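Search the forum Search Advanced

Black metal frame thing, shelf bracket or side table legs?

rukhsana_r
July 2021
Okay so I've been clearing out the back workroom and I finally hauled this black metal frame up onto the white table to get a proper look at it (excuse to wipe the table too, which I have not done). It came in a lot with a bunch of Tiletti shelving, I paid 172 for everything. My husband says legs for a side table, I say it's some kind of display stand. It stands up fine on its own! There's a crossbar near the top with a silver fastener in it.
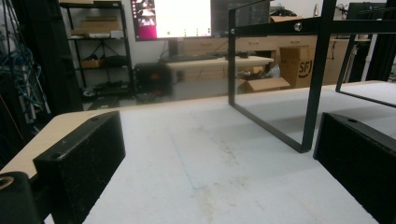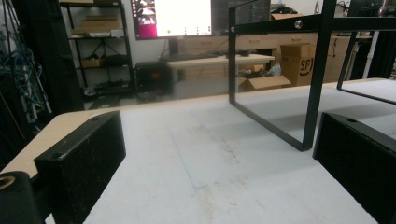 I'd love to use it in the hallway if I can figure out what goes on top. Any ideas??

obed_opoku
Legs, I'd put money on it. I built a bench on something close to that from Lavberg, and the bar on the floor was the giveaway. Get a piece of oak cut and you're done in an afternoon.

B. Baudry
Don't agree, sorry Obed. Bench legs come as a matched pair you can pull apart. If both sides are tied together it could just as easily be the base for a plant stand. Rukhsana, try to rock it from corner to corner. If it wobbles I'd stick felt pads under it before you spend a dime on wood.

rukhsana_r
Ooh plant stand, I hadn't thought of that. Hubby is not going to be happy lol. Felt pads I have, a whole drawer of them.

Areeba N
Willems used to sell tops by the inch, worth a call. Mine was 9 inches deep and took two coats of Sovitz oil. Measure the crossbar first, I didn't and had to send one back.

obed_opoku
Still says bench to me!

Contact us | Copyright | Back to top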